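Flondcombe Sequencing Core
Instrument room, sample freezers and data systems: inspection checklist with comments

Inspection date: October 5, 2024
Previous inspection: January
Areas covered: library prep room, instrument room, freezer corridor, server closet, gowning area
Result codes: OK, FIX (repair or correct before the next inspection), NOW (correct before work continues), N/A

Comments are written for the people who work in the rooms. If an item is marked OK with a comment, the comment is advice and does not need a reply. Items marked FIX or NOW need an entry in the Godix log with the item number in the title.

Section 1. Library prep room

1.1 Benches wiped down and clear at end of shift. OK

1.2 Pre-PCR and post-PCR areas kept apart, with separate pipettes. FIX
One post-PCR pipette was found in the pre-PCR drawer. It has been cleaned and moved back. The colored tape on several pipettes has worn off, so the two sets look the same. Retape all of them.

1.3 Reagents labeled with date received, date opened and lot number. FIX
Most labels are complete. The buffer bottles made up in-house have a name and no date. Godix will print a label for in-house buffers if you pick "prepared" as the source. Please use it instead of marker.

1.4 Expired reagents removed. OK
The Godix expiry report listed 11 items past date. All of them were already in the discard bin but had not been closed out in the system. They are closed now.

1.5 Sharps containers under the fill line. OK

1.6 Eyewash tested and tag signed. NOW
Water ran clear on both sides, but the tag has no entry after January. The test was done and signed during the inspection. The weekly test is part of the opening duties and has to be signed every time, including weeks when the room is not in use.

1.7 Spill kit present and complete. FIX
Absorbent pads are low. The rest of the kit matches the list inside the lid.

1.8 Magnetic racks and heat blocks free of cracks and residue. OK

Section 2. Instrument room

2.1 Clearance behind and beside each sequencer. OK
Nothing is being stored behind the instruments. The cart that was blocking the rear vent last time has been moved.

2.2 Power cords undamaged, no power strips plugged into other power strips. FIX
The barcode scanner and the label printer share a strip that is plugged into a second strip under the bench. There is a free wall outlet behind the printer.

2.3 Uninterruptible power supplies pass self-test. FIX
Three of the four passed. The fourth reported a weak battery. It supplies the control computer and not the sequencer itself, but losing that computer in the middle of a run loses the run. Replace the battery before the next long run is booked. The reported runtime on the good units was 15 minutes at the present load.

2.4 Room temperature and humidity within limits. OK
The sensor reports to Drullolix and the last 48 hours of readings were checked at the terminal. No gaps.

2.5 Liquid waste containers closed, labeled and in secondary trays. FIX
One waste container had the lid resting on top and not screwed down. The label was correct. Some of the waste from the sequencers contains formamide, so these containers stay closed except while they are being filled.

2.6 Wash cycles logged after each run. OK
The paper log and the Drullolix run history agree for all runs sampled. The paper log can be stopped if the core wants to stop it. The inspection only needs one record, and the electronic one is easier to read.

2.7 Flow cell storage refrigerator at set temperature, no food or drink inside. OK

Section 3. Freezer corridor

3.1 Freezer alarms tested. OK
Each alarm was tested by opening the door until the local buzzer sounded. Remote messages arrived for all units.

3.2 Door seals clean and free of ice. FIX
The second freezer from the fire door has ice along the bottom seal. The door closes but needs a push. Defrost it and move the boxes to the spare unit while this is done. Record the move in Godix before the boxes are touched, box by box. Last time the move was entered afterward from memory, and two boxes were listed in the wrong rack for most of a month.

3.3 Sample positions match Godix. FIX
A sample of 78 tube positions was checked against the system. 76 were correct. Two tubes in the same box had been swapped. Both barcodes scanned without trouble, so this was a placement mistake and not a label problem. The rest of that box was checked in full and is correct.

3.4 Cryo gloves and face shield at the freezer station. OK
Gloves are in good shape. The face shield is scratched but usable.

3.5 Corridor clear for exit. NOW
A pallet of plasticware was standing in front of the fire door. It was moved during the inspection. Deliveries go to the store room, even for an hour.

3.6 Spare freezer empty, cold and ready. OK

Section 4. Server closet and data systems

4.1 Closet locked, key list current. FIX
The door was locked. The key list includes two positions that no longer exist. Remove them and check that the keys came back.

4.2 Airflow in front of and behind the rack unobstructed. OK

4.3 No cardboard stored in the closet. FIX
There are empty shipping boxes on top of the rack. Take them out.

4.4 Nightly backup of the tracking database completes. OK
Backup reports were read for the past two weeks. All complete.

4.5 Test restore performed since last inspection. FIX
A restore was started and was stopped when the test machine ran out of disk. A partial restore does not count for this item. Clear the test machine and run it again to the end, then open a few sample records and compare them with the live system.

4.6 Sample sheets transferred without hand editing. FIX
Shim passes sample sheets from Godix to Drullolix. It rejects any sheet with a space in the index name, and the staff have been opening the rejected files and fixing them in a text editor. The edit is small, but it leaves no record of who changed what. Correct the index name in Godix and send the sheet again. If this is too slow on a busy day, write that in the log so that the check in Shim can be looked at.

4.7 User accounts reviewed. OK
Accounts for departed staff are disabled. The shared login on the prep room terminal has been removed, as asked in January.

4.8 Run folders moved off the instruments before local disks fill. OK
The warning level is set at 78 percent full. No instrument had reached it.

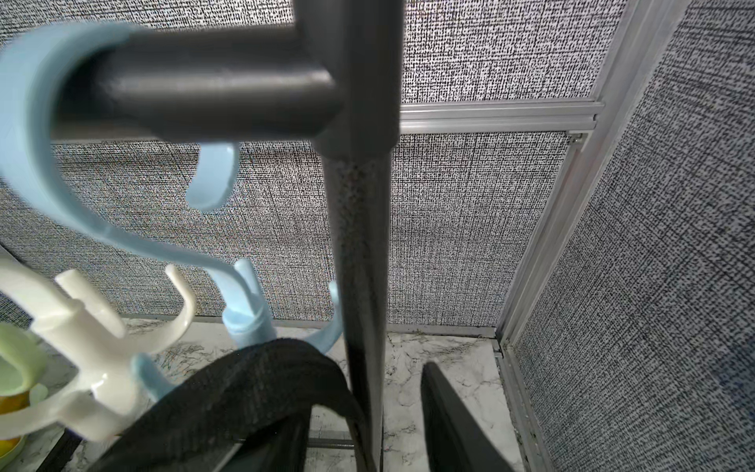

Section 5. Gowning area and personal protection

Lab coats and gloves are checked together with the record of who has been cleared to work in each room, and that record is now kept in Godix in place of the clipboard by the door. The items in this section were taken in the order a person meets them on the way in. Coats for the prep room and the instrument room must hang separately and must not be left on chair backs or door handles. A light blue plastic hanger hooked over the arm of a dark gray stand is the sort of arrangement to use, provided the hook goes fully over the arm and the coat clears the floor. Wall pegs are also acceptable.

5.1 Clean coats available in all sizes in use. FIX
No small sizes on the rail. The laundry order needs changing, as the same sizes run out each time.

5.2 Prep room coats kept out of the instrument room. OK

5.3 Gloves in stock, including a non-latex type. OK

5.4 Safety glasses clean and within reach of the door. FIX
The holder is on the far wall. Move it to the door side.

5.5 Coats removed before entering the office. OK

5.6 Training records match the people entered on the room access list. FIX
One new starter has door access to the instrument room with no record for liquid waste handling. Access has been paused until the training is entered.

5.7 Emergency contact sheet posted and correct. FIX
The sheet still shows the old extension for the freezer on-call phone. The correct number is in Drullolix under site contacts. Print a new sheet for this door and for the freezer corridor.

Section 6. Follow-up

Items marked NOW: 1.6 and 3.5. Both were corrected during the inspection and need a log entry only.

Items to finish first: 2.3 (battery), 3.2 (freezer seal), 4.5 (test restore).

All other FIX items are due within 48 days. If a part is on order, attach the order to the log entry and leave the entry open. Items 2.2 and 4.3 can be closed with a photo. Item 3.3 will be repeated next time with a new set of positions taken from different freezers.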